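Hard Water and the Wash: Notes on the Gredstead Supply Change 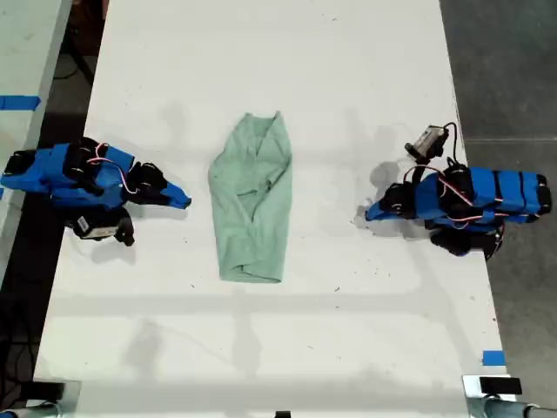

A pale green cloth on a white tabletop.

Members served by the Gredstead main have been on blended water since September. The blend draws on the Vunerville wellfield for part of the day and on the old reservoir for the remainder, and the wellfield water is considerably harder. Most of the calls to the office have concerned laundry: stiff towels, dull colors, a gray cast on whites, and a chalky residue in the detergent drawer. This item covers what hardness does in a washing machine and what can be done about it at home. Scale in water heaters will be covered separately.

What hardness is

Hardness is dissolved calcium and magnesium, picked up as water moves through limestone and similar rock. It is not a health concern at the levels we deliver. It is reported either in milligrams per liter as calcium carbonate or in grains per gallon. One grain per gallon equals 17.1 milligrams per liter. Detergent boxes and softener manuals in this country generally use grains, while our laboratory sheets use milligrams per liter, so members comparing the two need to convert.

The highest hardness recorded at the Vunerville wellhead this year was 433 milligrams per liter, or a little more than 25 grains. That is raw well water before blending. What arrives at a given tap is lower and changes with the time of day, the season, and the position of the house on the main. A test strip from the hardware store is accurate enough for setting a softener or choosing a detergent dose. Take one sample in the morning and one in the evening, from the cold tap, after letting it run for a minute.

Why fabric goes stiff

True soap reacts with calcium and magnesium to form an insoluble curd, the same material that makes a ring in a bathtub. In a washing machine the curd settles on the cloth and does not rinse out easily. Modern detergents are mostly synthetic surfactants and are much less prone to this, but they still lose some of their effect in hard water. A portion of each dose is spent on the minerals before it reaches the soil.

A second effect is mineral deposit. When a wet towel dries, the water leaves and the calcium stays. Cotton loops are stiffened slightly with every cycle. Terry cloth shows it first, then dish towels, then knit shirts. Line-dried items feel worse than tumbled ones, partly for reasons unrelated to hardness: tumbling flexes the fibers while they dry and still air does not.

The third effect is graying. Soil that has been lifted off the cloth must be held in suspension until the drain cycle. If too little active detergent remains in the tub, some of it goes back onto the load. Light colors, including pale greens and yellows, show this nearly as readily as white.

Detergent dose

The first adjustment is the dose. Use the hard water line on the cap if there is one. If there is none, raise the amount in small steps over several loads and stop when the rinse water in the tub begins to look cloudy or foamy. Overdosing leaves its own residue, and it feels much like the mineral residue it was meant to prevent. Members with high-efficiency front loaders should be cautious here, as these machines rinse with little water.

Liquid and powder behave differently. Powders usually contain a builder – washing soda or a zeolite – that ties up calcium. Liquids have less room in the formula for builders. A member who has used the same liquid for years and is now unhappy with it may do better with an ordinary powder, provided the wash is warm enough to dissolve it.

Additives

Washing soda removes calcium by precipitating it. It works, but the precipitate is chalk, and some of it will end up on dark clothing. Borax is milder and has a modest effect. Packaged water conditioners based on citrate or phosphonate hold the minerals in solution and let them drain away, and they are the better choice for darks.

White vinegar in the rinse will dissolve light mineral deposits. Frequent use is hard on some rubber seals and hoses, so check the machine manual. Vinegar must never be combined with chlorine bleach in any compartment or any cycle. The mixture releases chlorine gas.

Fabric softener masks stiffness by coating the fiber. The coating reduces absorbency, and towels treated this way for months will push water around the skin instead of taking it up. We suggest leaving it out of towel loads.

Recovering stiff towels

Thitima Srisuk of our Thongsuk field office ran a set of bath towels through several treatments over the summer. The procedure she settled on is as follows.

Wash the towels alone, without softener, in the warmest water the care label allows. Use a packaged conditioner at the full dose along with the normal detergent. Run a second complete cycle with conditioner only. Shake each towel out before drying, tumble on medium, and remove while very slightly damp. One round was enough for most of the towels. The oldest pair took two and remained somewhat rough – worn loops do not come back.

Whole-house softeners

An ion exchange softener replaces calcium and magnesium with sodium and addresses the problem at the source. It needs salt, a drain connection, and a correct hardness setting. Units installed before the supply change were probably set for reservoir water and will now run out of capacity between regenerations. The usual sign is soft water for the first part of the week and hard water for the rest. Enter the higher of your two test results and the unit will adjust its schedule.

Size the unit by multiplying the number of people in the house by daily use per person and then by hardness in grains. A household using 52 gallons per person per day is near the middle of our residential billing records. Members on sodium-restricted diets may wish to leave the kitchen cold tap on the unsoftened line.

Schedule

The blend will stay as it is until the liner work at the reservoir is finished. After that the Tultmont connection opens and the wellfield share drops. Tultmont water is moderately soft, and softener settings should be checked again at that point. A notice will go out with the bill.

Test strips are free at the Gredstead counter, one packet per account. Bring a recent bill.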